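Lista de verificação de posto de trabalho – mesas, superfícies e organizadores
Edifício Rellero, piso de escritórios
Data da inspeção: 21 de outubro de 2025
Inspeção: Peiyu Peng
Revisão: Vangelis Tzavaras
Classificação: C = conforme; NC = não conforme; OBS = conforme com observação; NA = não aplicável

1. Superfície da mesa

1.1 Tampo limpo, sem resíduos de cola ou fita adesiva: C
1.2 Tampo sem lascas, fissuras ou arestas levantadas: OBS
Comentário: aresta posterior do posto junto à coluna com ligeiro desgaste. Não corta ao toque. Reavaliar em abril.
1.3 Acabamento sem reflexos incómodos à altura dos olhos: C
1.4 Estabilidade do tampo com carga apoiada ao canto: C
Comentário: pés niveladores reapertados na mesa da receção. A oscilação anotada na visita anterior deixou de se verificar.
1.5 Profundidade livre à frente do teclado não inferior a 100 mm: C

2. Organizadores e pequenos acessórios

2.1 Organizador assente por inteiro no tampo: C
2.2 Paredes e divisória sem fissuras: C
Comentário: nos modelos em acrílico, passar a inspeção com luz lateral. As fissuras finas junto à base confundem-se com os reflexos das arestas e passam despercebidas com luz de teto.
2.3 Arestas sem rebarbas: OBS
Comentário: uma peça do lote Zodwood apresentava rebarba no bordo superior da divisória. Retirada do posto e enviada ao armazém. As restantes podem continuar em uso.
2.4 Canetas e lápis guardados com a ponta para baixo: C
2.5 Lâminas, x-atos e tesouras fora dos compartimentos abertos: NC
Comentário: x-ato sem proteção no organizador da sala de provas. Recolhido durante a visita. O responsável da sala deve guardá-lo na gaveta com fecho.

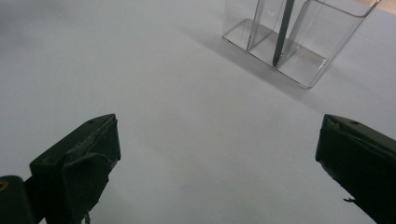

2.6 Compartimentos sem clipes soltos, agrafos ou pó acumulado no fundo: C
2.7 Organizador afastado do bordo da mesa: OBS
Comentário: a regra interna pede 100 mm. Em dois postos o organizador estava mais próximo do bordo, do lado da passagem. Corrigido no local, sem registo de ocorrência.
2.8 Limpeza do acrílico com pano macio e detergente neutro: C
Comentário: não usar álcool nem limpa-vidros com amoníaco. O pano Ekia em uso é adequado. O lado abrasivo da esponja da copa não é – há riscos visíveis em peças mais antigas, que se mantêm em serviço por não afetarem a resistência.

3. Circulação e cabos

3.1 Passagem livre entre filas de mesas, mínimo 700 mm: C
Comentário: quase 700 mm na medição inicial da fila da janela, com a cadeira recolhida. Bloco de gavetas deslocado para baixo do tampo e medição repetida. Valor final dentro do limite.
3.2 Cabos recolhidos na calha: NC
Comentário: carregador suspenso entre duas mesas, à altura do joelho. Falta a tampa da calha. Pedido feito à Mollah.
3.3 Extensões ligadas em série: C
Comentário: nenhuma detetada.

4. Iluminação

4.1 Nível no plano de trabalho, referência 500 lux: C
4.2 Sombras marcadas na zona de escrita: C
Comentário: admitem-se sombras difusas junto aos acessórios. Nos postos de leitura de provas, o organizador fica do lado oposto à mão que escreve.
4.3 Candeeiros de mesa com braço firme: NA

5. Ações em aberto

– Tampa da calha, item 3.2. Responsável: Mollah. Prazo: seis dias úteis.
– Arrumação do x-ato, item 2.5. Responsável: sala de provas. Prazo: imediato.
– Substituição da peça com rebarba, item 2.3. Responsável: armazém. Aguarda confirmação de existências.
– Desgaste da aresta, item 1.2. Sem ação até abril.

Nota de revisão (V. Tzavaras): o item 2.7 deve passar a NC quando o posto confina com um corredor. Alterar o modelo da lista antes da próxima visita. A classificação desta inspeção mantém-se.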